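Pruststead review - PC
Reviewed by Marianna Rutkowska, 25 December 2019

Pruststead is a turn-based freight management game from Clurik, the two-person studio that made Rovmont. The player runs a canal company across 40 scenarios, each with a fixed budget and a fixed number of turns. There is no sandbox mode.

The routing model is the main reason to buy it. Every lock has a throughput limit, and barges queue in the order they arrive unless priority is set by hand. Rovmont hid these numbers. Pruststead shows them in a side panel that can be sorted and exported to a text file. I finished the campaign in about 122 hours, including restarts.

The weak part is the computer opponent. On the two upper difficulty settings it gets cheaper loans but plans no better, and from scenario nine on it keeps buying warehouses it can't supply. A patch in October fixed the worst case, where it went bankrupt before turn 20.

Load times were short on my machine. Autosave runs at the end of each turn and can't be moved to another point. Text scaling stops at 138 percent, too small for a TV.

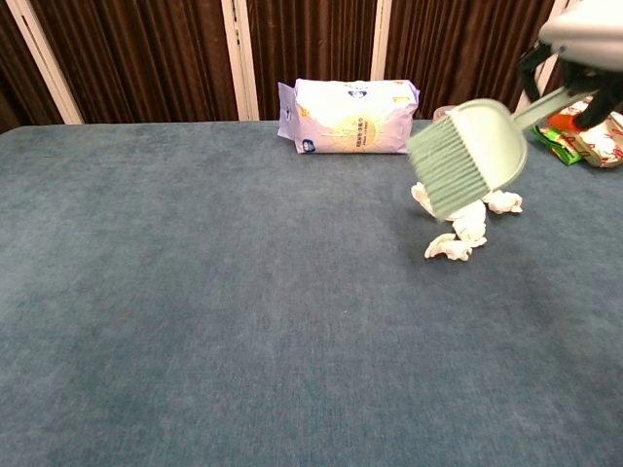

Tabletop and pleated curtain.

Sound is sparse, with one music track per region. The tutorial covers loading and tolls but skips contracts, so read the manual for those.

Routing: 9/10
Opponent: 5/10
Interface: 8/10
Overall: 7/10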